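9 Sep 2021, Huson loft, rigging notebook

Okay, so the Koso canopy is finally off my back and on the long mat, and I'm going over the lines again like I said I would in May. Log says 872 jumps on the canopy, 86 of them on this line set. The brake lines are fuzzy right where they run through the guide rings (no surprise there!) and the left one has shrunk more than the right. That explains the lazy left turn I've been grumbling about all summer. 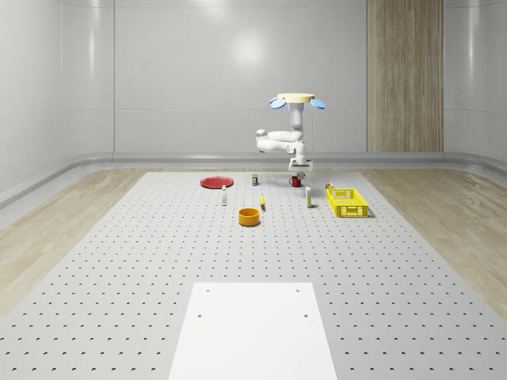 Arm over the mug, red plate off to the left.

I pulled both toggles to the same tension, marked them with the silver pen, and the marks missed each other by 2 inches. Two! I measured again after lunch and got the same thing. So I'm ordering a full set from Quan and not just the lower brake lines, even though the outers look fine to me. Mixing old and new on this one bugs me.
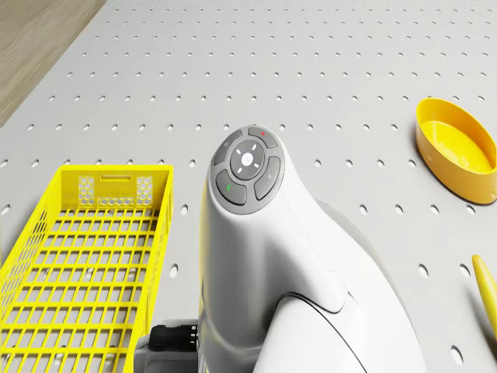

Image: Flultgate

Slider next. One grommet has a burr you can feel with a fingernail, and I bet that's what's been chewing on the C lines. Polished it, ran a cotton ball around it, still snagged, polished it some more. Better now, but I want a second pair of eyes on it before it flies.
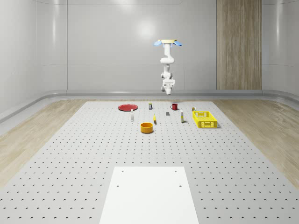
Also swapped the closing loop while I had the container open, and cut the new one a hair shorter so the pin sits snug. Reserve wasn't touched, the seal's intact. Canopy goes in the blue stow bag with a DO NOT JUMP tag until the lines show up. If anybody needs the long mat tonight, it's free, just please sweep it first.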